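[tabletops] Re: Knots bleeding through, and the step between the boards
From: Aidan Ó Briain
To: tabletops list
Date: September 28, 2022
Message 1072

Zuzana Štěpánek wrote:

> Aidan, before you do anything rash with the belt sander: what
> have you got on it now? If it's the Tilus soap finish you can go
> straight in with 120 grit, but if any of the old Faria varnish is
> left in the grain you'll clog a belt every two minutes and then
> write to us about it.
>
> Also, you said "the knots are bleeding" and "the boards have
> moved." Those are separate problems and you've given us one
> paragraph of despair covering both. Which knots? Which boards?
> Has it been living next to a radiator? Some pictures would help.
>
> And please stop calling it a bench. A bench has a vise.

Zuzana,

It's a table. I have been calling it a bench for four years and will try to break the habit.

Finish: no varnish. I took the Faria off in the spring with a scraper and a lot of language. It had one thin coat of the Tilus soap after that, and I'd be surprised if much of it was left. Pine drinks the stuff. The boards are from Keane, bought as furniture grade, which I now understand to mean that somebody at Keane owned furniture. The top is 68 inches long and glued up edge to edge, no biscuits, no breadboard ends. Donal Scanlon told me on this very list to fit breadboard ends and I told him I knew what I was doing. It's in the archive if anyone needs cheering up.

Pictures as requested.
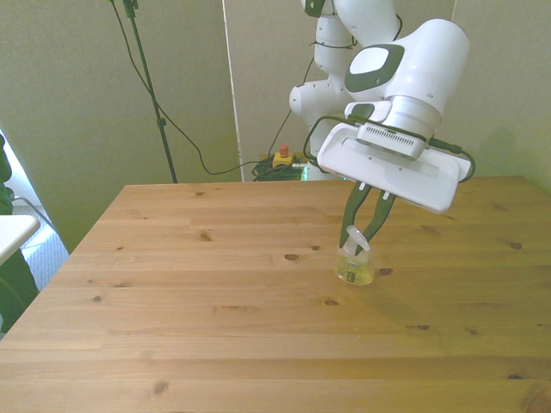
Resin is the one that bothers me more. The top has knots all over, large and small, and they don't behave alike. The big ones mostly sit there looking expensive. The small dark ones weep whenever the room warms up, and I find out by putting paper down. Look to either side of the little glass container with the yellowish liquid in it: the prominent knot on the left has never given me a moment's trouble, and the small dark one just to the right of it has ruined two drawings and a shirt cuff. There are more toward the right-hand edge, and I wouldn't turn my back on those either.

What I've tried so far: wiping with denatured alcohol, which works beautifully until about lunchtime. Then a heat gun on low and a rag, as Bríd Ó Ceallaigh suggested, which got a startling amount out of one knot and scorched a ring around it that I have since sanded off and would prefer not to discuss. I have not tried shellac. I know the answer is shellac. My objection is that a dab of shellac on every knot, under a soap finish, is going to give me a tabletop with measles. If anyone has spot-sealed pine and had it come out looking like plain wood, I'd like to hear how thin you cut it and whether you did the whole top in the end.

Now the boards. The seam I was moaning about:

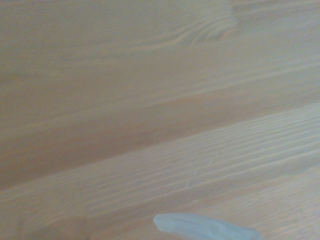 Two neighboring boards at the seam, with the fine straight grain on the lower one.

You can see what I was up against at the glue-up. One board has that wavy grain with a swirl in it, and the one beside it is as straight as combed hair. I thought they'd look handsome together. They've gone their own ways. Run a fingernail across the joint and it catches, and the straight-grained one is the one standing proud. I haven't got feeler gauges. A business card stops dead against it, if that's any use as a unit. The glue line itself seems sound and I can't rock either board by leaning on it.

No radiator, to answer your question, but the room does swing. It was at 30 percent humidity in December and it's nowhere near that now. So do I flatten it today, and then watch it step the other way when the heating comes on? Or leave it until winter and split the difference? Niamh Ó Riain says to plane it now and plane it again later, and that this is called owning a table. She also says to go diagonally across the seam with a sharp No. 5 and keep the sander for people I dislike. I'm worried about tear-out where the grain turns around that swirl. Would a cabinet scraper get me there before I die?

One more, while I have you all. The underside was never finished at all. I'm assuming that isn't helping, and that soaping one face and leaving the other bare is the sort of thing Donal has a paragraph ready for. Go on, Donal.

I have the Stesport clamps free until the weekend if the verdict is to rip it down the joint and start over, but please let that not be the verdict.

Aidan

--
tabletops mailing list
Trim your quotes. Replies go to the list by default.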